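連絡網アーカイブ > 備品・保管 > 透明バッグの運用 > スレッド表示

[この投稿を印刷する] [メールで送る]

件名:Re: 【備品連絡】透明バッグ(生成り縁)への切り替えと返却時の取扱いについて

備品連絡網 登録者各位

平素より施設備品の適正な管理にご協力を賜り、誠にありがとうございます。
先にご照会のありました貸出用透明バッグの取扱いにつきまして、関係各所との調整が済みましたので、下記のとおり回答いたします。併せて、七月以降の保管・返却の要領をお知らせいたします。従前の布製巾着袋に関する要領は六月末をもって廃止し、以後は本状の内容に従って取り扱ってください。
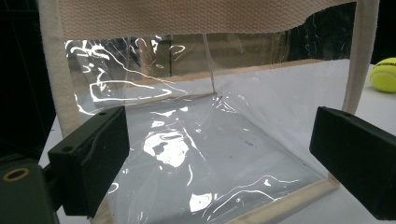 榎並 志保
Nedeljković記念体育館 管理課 備品係主任

はじめに、ご照会の本文を再掲いたします。連絡網への配信後にご登録いただいた方もおられますので、前後の経緯と併せてご確認ください。

> 備品係 御中
>
> お世話になっております。Stokel分館の貸出窓口です。
> 先月、布製巾着袋の代わりとして透明バッグの配付を受けました。窓口で
> 使い始めたところ、次の点について職員の間で扱いが分かれております。
> 統一した取扱いをお示しいただければ幸いです。
>
> (1) 返却されたバッグは、中の球を出してから棚に戻すのか、入れたまま
> 戻すのか。旧巾着袋のときは入れたままでした。
>
> (2) 透明部分のしわについて。畳んで保管していたものを広げると細かい
> しわが残り、照明の下では光って中が見えにくいことがあります。しわの
> あるものは貸し出さない方がよいのか。交換の対象となるのか。
>
> (3) 持ち手の帯が開口部の内側に落ち込み、球を入れる際に邪魔になる
> ことがあります。帯は外側に出しておく決まりとしてよいか。
>
> (4) 備品番号の札をどこに付けるか。透明部分に直接貼った者と、縁の
> 布に縫い付けた者がおり、窓口に二通りのものが並んでおります。
>
> なお、夜間利用の返却は20時で締め切っておりますが、時間間際に集中
> いたします。点検項目が増える場合には、翌朝の点検としてよいかどうか
> も併せてご教示ください。
>
> Stokel分館 貸出窓口

以上のご照会に対し、順に回答いたします。

(1)返却後の収納について
球は入れたまま棚に戻していただいて差し支えありません。ただし、窓口で受け取った際に一度バッグを台の上に置き、開口部を広げて、球の有無と種類を目視で確認してください。外から見えるため省略してよいのではないかとのお尋ねも別途いただいておりますが、透明部分の反射により見落としが生じた例が報告されておりますので、必ず上から確認することといたします。確認後は貸出簿の右欄に受付者の印を押してください。球以外のもの(手袋、汗拭き、飲料の容器など)が入っていた場合は、忘れ物として別に記帳のうえ、バッグに戻さないでください。

(2)透明部分のしわについて
しわは不良として扱いません。納入元のGernettiにも照会いたしましたところ、透明の軟質素材である以上、折り畳みによるしわは避けられず、使用上の支障はないとの回答でした。アイロン、ドライヤー、温水等によるしわ伸ばしは禁止いたします。Hudcombe分館において、当て布をして低温で試みたところ、縁の布と透明部分の境が波打ち、元に戻らなくなった事例が1件ございます。
保管に当たっては、できる限り畳まず、立てた状態で棚に並べてください。棚の奥行きが足りない場合は、底を手前に向けて寝かせ、重ねるのは4枚までとします。

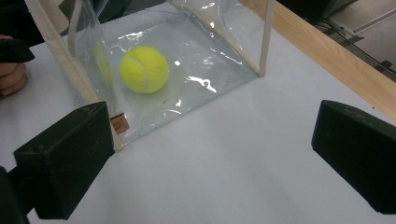
重ねた場合には、上下の透明面どうしが密着してはがれにくくなることがありますので、週に一度は順序を入れ替えてください。無理に引きはがすと縁の縫い目に負担がかかります。直射日光の当たる窓際、暖房器具の吹出口付近、及び清掃用薬剤と同じ棚での保管は避けてください。

(3)持ち手の帯について
ご提案のとおり、帯は左右とも開口部の外側に出した状態を正位置といたします。貸出しの際、利用者には帯を二本そろえて持つようお伝えください。一本だけを持って運ぶと袋が傾き、開口部から球が転がり出ることがあります。帯を結んで口を閉じることはおやめください。結び目の跡が布に残るほか、次の利用者がほどくのに手間取り、窓口の列が滞る原因となっております。
なお、帯を壁のフックに掛ける保管方法については、長時間掛けておくと付け根に重みが集中いたしますので、空の状態に限って認めることといたします。

(4)備品番号の札について
縁の布に縫い付ける方式に統一いたします。位置は開口部の縁、向かって右の帯の付け根の外側とします。透明部分への貼付けは、粘着剤の跡が残って中が見えなくなるため、今後は行わないでください。既に貼付け済みのものは、無理にはがさず、そのまま備品係へ送付してください。こちらで処理のうえ返送いたします。縫い糸は生成り又は白とし、色糸は使用しないでください。

(5)夜間返却の点検について
20時の締切り間際に受け付けたものについては、球の有無の確認のみ当日に行い、縫い目、底部及び札の点検は翌朝の開館前に行うことを認めます。翌朝に点検するものは、点検済みのものと棚の段を分けて置いてください。段の表示は各館で用意していただいて構いませんが、点検前のものを上段に置くことだけは全館で揃えてください。

続いて、配付数及び追加の申込みについてお知らせいたします。
今回の配付数は、各館18枚です。不足する場合は、備品請求票に必要枚数と理由を記入し、月末までに備品係宛てにお送りください。単価は税込み1,025円で、費用は各館の消耗品費から支出していただきます。Gernettiからの納品には、発注後ひと月ほどを要する見込みです。急ぎの場合は、まず館同士での貸借をご検討ください。貸借の際は、双方の貸出簿に相手館名と備品番号を記入し、返却の日を決めておくようお願いいたします。

日常の清掃は、水で湿らせて固く絞った布で透明部分の内側と外側を拭き、乾いた布で仕上げてください。縁の布に付いた汚れは、中性洗剤を薄めたものを布に含ませて軽くたたき、こすらないようにしてください。丸洗い及び洗濯機の使用は認めません。拭いた後は口を開いたまま日陰で乾かし、内側に水気が残っていないことを確かめてから球を入れてください。湿ったまま球を入れますと、フェルトの毛羽が透明部分の内側に付着し、取り除くのに大変手間がかかります。作業台の上で拭く場合は、台の表面を先に拭いておいてください。底に細かい砂が付くと、擦れて曇る原因になります。

次のいずれかに該当するものは使用を中止し、札に赤の印を付けて備品係へ送付してください。
・縁の布と透明部分の境がはがれ、指が入るもの
・底に穴又は裂け目があるもの
・帯の付け根の縫い糸が切れているもの
・拭いても曇りが取れず、球の色が見分けられないもの
しわ、軽い擦り傷、縁の布の変色のみの場合は、引き続き使用してください。判断に迷うときは、送付の前に備品係までお問い合わせください。

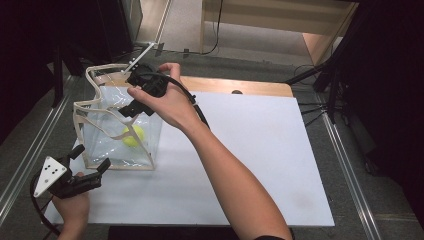
Hudcombe分館からは、透明になって球の入れ忘れは確かに減ったものの、球を一つだけ入れて貸し出す場合には袋が大きすぎ、持ち歩くうちに中で転がって落ち着かないため、小型のものを併用できないかとの意見が寄せられております。また、同館では子ども向けの教室で使用する際、帯が長く床に着いてしまうことがあり、短く縫い縮めてもよいかとのお尋ねも併せていただきました。

小型のものの併用につきましては、Gernettiの取扱品に同じ仕様の小さいものがあるかどうかを確認中です。結果は改めて本連絡網でお知らせいたします。それまでの間は、現行のバッグを使用してください。各館の判断で市販の別製品を購入し、備品番号を付して混用することはお控えください。
帯の縫い縮めにつきましては、各館2枚までを認めます。縫い縮めたものは札の裏に「短」と記入し、教室専用として通常の貸出しとは別に保管してください。帯を切断することは認めません。

旧布製巾着袋は、六月末までに各館で取りまとめ、備品番号の札を外したうえで、Nedeljković記念体育館の搬入口へお送りください。汚れの著しいものは、各館で処分し、処分した番号のみご報告いただければ結構です。中に球が残っていることが多いため、送付前に口を開けてご確認ください。昨年度の棚卸しで所在不明とされた球のうち、相当数が巾着袋の底から見つかっております。

窓口用の点検表は、本状の内容を反映したものに改め、共有棚の「備品・保管」に置きました。旧様式の残部がある館では、使い切っていただいて差し支えありませんが、札の位置の欄は手書きで補ってください。

本件に関するご質問は、本連絡網への返信にてお寄せください。個別にお電話をいただいた場合も、他館に共通する内容は要旨をまとめて配信することがございますので、あらかじめご了承願います。件名の「Re:」以下は変更せずにご返信ください。

以上、よろしくお取り計らいのほどお願い申し上げます。

[この投稿を印刷する] [メールで送る]

お問い合わせ:Nedeljković記念体育館 管理課 備品係 | © Nedeljković記念体育館 備品連絡網 | ページの先頭へ戻る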